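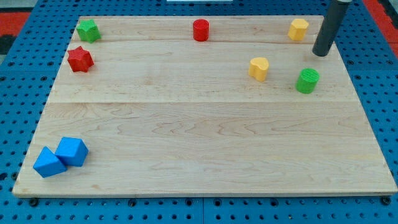
Figure 2. Small toy blocks on a light-colored wooden board, most of them toward the far half. A green star-shaped block stands at the far left.

3.2 Materials and setting

The study was carried out in two preschool groups in Tretholm, one in the morning and one in the afternoon. In total 20 children took part, all between four and five years of age. Parents gave written consent in September, before the first visit.

We wanted to know how children use words of place, such as "behind", "near" and "next to", when they speak to an adult who cannot see what they see. Earlier work by Tehrani used printed cards for this purpose. In our pilot, the cards led to very short answers, often only one word, and for this reason we decided to work with solid objects of simple shape (Figure 2).

Each child sat beside the first author and spoke to a second adult behind a low screen. A session lasted about 4 minutes. The adult was allowed to ask "where?" but no other question. Speech was recorded and later written down by Carys Morris, who did not know the age of the speakers.

Words of place were coded in 2 classes. The first class contains words which depend on the position of the speaker, and the second contains words which do not. Phrases with pointing only, for example "over there", were coded separately and are discussed in Section 4.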